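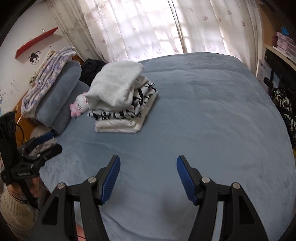

Handout 2: Who decides what your hour is worth?

Last time we got stuck on the word "value" and I let it run too long, sorry. I've moved the leftover bit on use value to the back of the reading pack and we'll start fresh with time.

What I want you to come in with is a feel for the difference between being paid for a task and being paid for a stretch of the day. It sounds dull when I put it like that, but I think most of what we argue about for the rest of the term grows out of it. Someone paid by the task can finish early and go home. Someone paid by the hour has sold the hour, and whatever they do inside it is somebody else's business. Once you see that, all the fuss in early factories over clocks, bells and late fines starts to look like a fight over property.

The case we'll use: Kleinschmidt

I made up a packet on the Kleinschmidt mill at Drirgate (it's the stapled one, 14 pages, please don't lose it because the copier hates me). The mill went from piece rates to a daily wage in February, and the owners kept every letter they got about it. Read the weavers' petition first and the owners' reply second. Notice that both sides say "fair" constantly and mean completely different things by it. The weavers mean something like "what we have always done." The owners mean "what we both signed."

I used to teach this as a simple story where custom loses and contract wins. I don't believe that anymore! The petition is full of contract language, and the owners lean on custom whenever it suits them, especially in the paragraph on meal breaks. Mark it up when you get there. I'd love to see where your pencils go.

Housework and the missing wage

Here's where people usually start arguing, so let me lay out the two positions as plainly as I can.

The first says that work done at home, the cooking and washing and folding and looking after people, makes wage work possible and so is part of the economy whether or not money changes hands. Demanding a wage for it is a way of making it visible, and of making it possible to refuse.

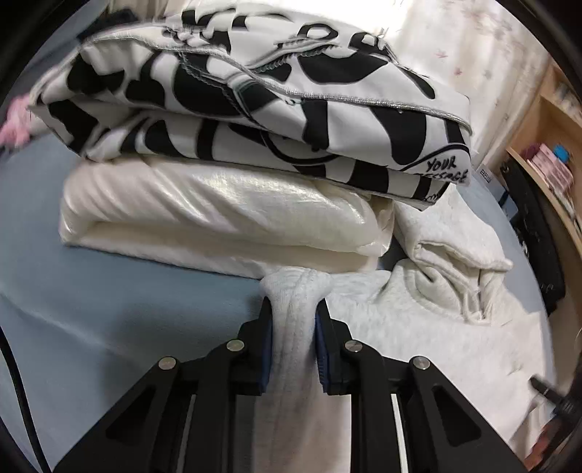

The second agrees with nearly all of that but worries about the cure. If you put a price on care you may drag the clock into the one place it hadn't fully reached. Then you're back with the weavers, asking who keeps the time sheet.

I go back and forth. On a good day I think the first position was never really about the money, and the demand was meant to be too big to grant. On a bad day I think that lets it off the hook, and that if you ask for a wage you should be ready to say how much and from whom. We'll split the room on this one, and yes, I will make you switch sides halfway through.

A word on the Tirkirance essay: it's harder than it looks. The first section is readable, the second is a swamp. If you're short on time, read the opening and the last few paragraphs, then go back for the swamp when you've had some sleep. The term "free time" changes meaning on the way through (free from what?), and I'd like us to catch it in the act.

Short paper

Pick an activity you did this week that could be called either work or not work. Argue that it is work, then argue that it isn't, and then tell me what you had to assume each time. Between 2000 and 3000 words, footnotes not included. You can use the Kleinschmidt letters or the Zarkell collection on reserve, but you don't need outside sources and I'd honestly prefer you didn't go hunting for them. First person is fine. Drafts go in the box outside my office, with your section number on the front page.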